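Usalo Hand-Held Gripper
Set-up, care and repair

Home > Hand tools > Grippers > Usalo

The Usalo is a gripper you hold and work yourself. You carry it to the job, pick things up with it, and the movement of your hand is recorded as you go, ready to be used for teaching an arm. We have stocked it since January and have had plenty of them on the bench, so this page has grown well past the usual list of features. It is a lovely thing to work on! Most of it comes apart with one small hex key, and almost everything that wears can be changed on a table top in the time it takes to drink a coffee.

If you already own one, skip to the set-up section. Spares are listed further down.

What you get

Gripper body with handle and trigger
Marker plate with printed square marker
Camera mount
2 pairs of soft finger pads
Charging lead
Hex key, lens cloth and a printed care card

The camera itself is sold separately, as many buyers have one already. The mount takes the Varano wide camera with no adaptor. Other cameras of a similar size will usually go on with the Varano slide plate, but please ask us first, because the depth of the body matters more than you might think.

Key facts

Jaw travel: 32 mm each side
Settings on the trigger spring: 3
Marker plate screws: 2
Mount screws: 8
Pads: push-fit, no glue
Use: left or right hand

Why we like it

The balance is the first thing you notice. The weight sits right over the handle, so your wrist isn't fighting the nose of the tool all morning, and you can do small careful work with it (turning a key, lifting a spoon) without your forearm burning. The trigger is smooth from end to end with no dead spot in the middle. Earlier hand-held grippers we tried had a habit of snapping shut over the last few millimetres, and anyone who has crushed a paper cup that way will enjoy this one.

The second thing is how open the inside is. Take off the back cover and the whole linkage is there in front of you, with room for fingers. The trigger cord runs over a single pulley and ends in a plain crimp – no hidden clips, no springs waiting to fly across the room.

Setting up a new gripper

Charge it fully before the first use. The light on the handle goes from amber to green.

Fit the camera. Offer it up to the mount, start all 8 screws by hand, then tighten them in pairs across from each other. Go gently. They pass into plastic, and firm finger pressure on the short end of the hex key is plenty.

Fit the marker plate with the printed face outwards. It should lie dead flat against its bracket. A plate that rocks, even a little, will give you wandering position readings that are a pain to trace later. Wipe the back of the bracket and try again before reaching for the packing strips.

Choose a spring setting. The middle one suits most hands. The light one is good for long sessions with small objects, and the firm one helps if you are working in gloves.

Close the jaws fully, hold the trigger for a slow count of 3, and let go. That sets the zero. Open and close a few times and check that the reading comes back to the same place.

Working with a pair

Two grippers used together need a little more care. Set both to the same spring setting, and do the zero on one and then the other while they are resting on the same flat surface. Label them left and right on the handle before you start. They look the same, and if they get swapped over halfway through a session you will spend a long evening sorting out the recordings.

Check the markers on both before you begin. Each should be clean, unscratched and have its full white border showing. Fingers are the usual culprit for grubby corners, particularly if people pick the tool up by the plate. Pick it up by the handle!

It also pays to do the check standing up, in the place where the work will happen, with the lights on as they will be. Bright ceiling lights and shiny floors can throw glare into a camera that looked perfect on the bench, and turning yourself a few degrees often clears it.
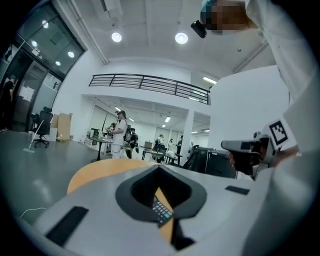
Looking after it

After each session, wipe the lens and the marker with the dry cloth. Never use glass cleaner on the marker, as it lifts the black print and leaves a grey haze. A cloth barely damp with plain water will shift anything stubborn.

Every week, pull the pads off and brush out the slots behind them. Crumbs and fluff build up in there and make the pads sit proud. Run a fingernail along the edge of each pad while it is off. If it catches, the pad is on its way out.

Every month, take off the back cover and look at the cord where it goes over the pulley. A bit of fuzz is normal. Broken strands are the sign to change it. One drop of light oil on the pulley pin is enough, and wipe off whatever runs.

Common repairs

Trigger feels gritty. Nearly always dust on the pulley pin. Clean, one drop of oil, work the trigger a few dozen times. If it is still gritty, replace the pulley (Hutchins kit, below).

Jaws don't close evenly. Check for a pad that isn't fully home. If both are seated, slacken the linkage screw, close the jaws by hand and tighten again with light pressure on the trigger. Redo the zero afterwards.

Position jumps about. Look at the marker plate. Clean it, press it flat, check both screws. A plate with a crease in it has to be replaced – we have tried flattening them under books and it never lasts.

Camera picture shakes. One or more mount screws have worked loose. Tighten in pairs as above. If a screw just turns and turns, its thread has gone, and the threaded inserts in the Hutchins kit will sort it.

Light stays amber. Try another lead first. If that makes no difference, send us the handle and we will test the cell.

Spares

Soft finger pads, pair
Firm finger pads, pair
Marker plate, printed
Trigger cord, crimped, pack of 3
Hutchins repair kit: pulley, pin, linkage screw, inserts, spare cover screws
Varano slide plate
Undale padded case, holds 2 grippers and leads

The Undale case is well worth having if your grippers travel. The foam is cut so that nothing presses on the marker plates, and the lid pocket takes the hex key and cloth. Leave the charging leads out of the gripper cut-outs, though, as a plug resting on a lens will mark it.

Repairs by post

Pack the gripper with the jaws closed and the camera removed, and put in a note saying what it was doing when the fault showed up. Handles sent for testing should be switched off first. Please include the spring setting you normally use so that we can send it back the way you like it.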